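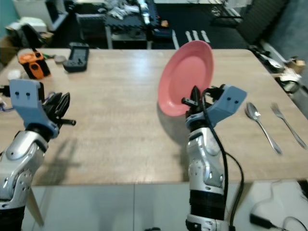 Page last changed: February

About Clendov

Clendov tests tableware and kitchen goods for makers, importers and shops. We work from two units at Prerkaneck and employ 23 people. The firm was set up by Odair Bragança, who had run the glaze laboratory at Morsy and still signs off every lead and cadmium report.

What we test
Ceramic, glass, melamine and enamelled ware, with or without printed decoration. Standard work covers release of metals into food, dishwasher wear, thermal shock, edge chipping and stacking load. Cutlery is accepted for corrosion testing only. We do not test electrical goods or anything with a heating element.

How samples are handled
Each item is given a number on arrival and kept on the shelf for 90 days after the report goes out. After that it is returned at the client's cost or broken up. Please send 17 pieces of each pattern for a full set of tests – fewer will do if only metal release is needed. Sets with lids should be sent complete.

Reports
Results are issued as a signed PDF with the raw readings attached. A fail is reported in the same form as a pass, and we do not suggest changes to the product in the report itself. Advice on glazes and firing is a separate service, sold under the name Etine and run by different staff.

Site
Unit 68 holds the wet laboratory and goods-in. The office is next door. Deliveries are taken until 3.30 pm, and pallets need to be booked the day before. Visitors to the laboratory must wear closed shoes – overshoes are kept at the desk.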